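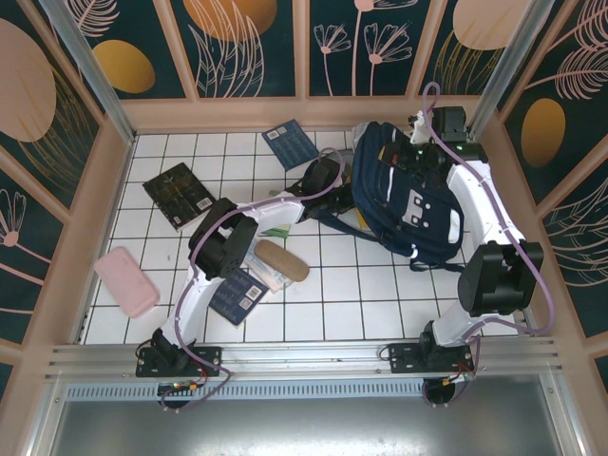
Antonina Symonenko wanted to know why her kickers' numbers came out short on the first day, and whether the sled or the software was to blame. In her case the field length had been left on the indoor setting. Check that first, then work through this section in order.

4.2 Setting up the Stiltell for kickoffs and field goals

Before you start
You need the base unit, both sideline posts, the tape supplied in the lid and one regulation ball inflated to game pressure. Allow half an hour the first time.

1. Place the base unit behind the kicking spot, facing the uprights. The arrow on the lid points downfield.

2. Push the sideline posts into the turf on the hash marks. On artificial turf, use the weighted feet.

3. Turn on the base unit and wait for the steady green light. A blinking light means a post is not level.

4. Open Field > Length and choose Outdoor. The indoor setting stops tracking the ball early and reports a shorter kick.

5. Enter the spot of the kick. For field goals, enter the spot of the hold, not the line of scrimmage.

6. Have one player kick 5 balls at normal effort. Do not count these toward the chart.

7. Compare the launch reading with the table below.

Reading after warm-up kicks
700 or higher: ready to use
680 to 699: ready, but check the posts again at halftime
634 to 679: move both posts one yard closer and repeat step 6
Under 634: reset the base unit (see 4.5)

Note: The reading is a signal score. It says nothing about how good the kick was. Gadisa Seyoum's staff posted it on the depth chart for most of February before anyone caught it.

Note: Punters and kickers need separate profiles. If they share one, hang time is averaged across both.

CAUTION: Keep players out of the area between the posts while a kick is being tracked. A long snapper walking through will end the recording.

CAUTION: Pull the posts before full-team drills. They do not bend.

Saving the session
Press and hold Save until the tone sounds. Sessions are stored under the profile name and the time of day. To send one to the coaching tablet, go to 4.3.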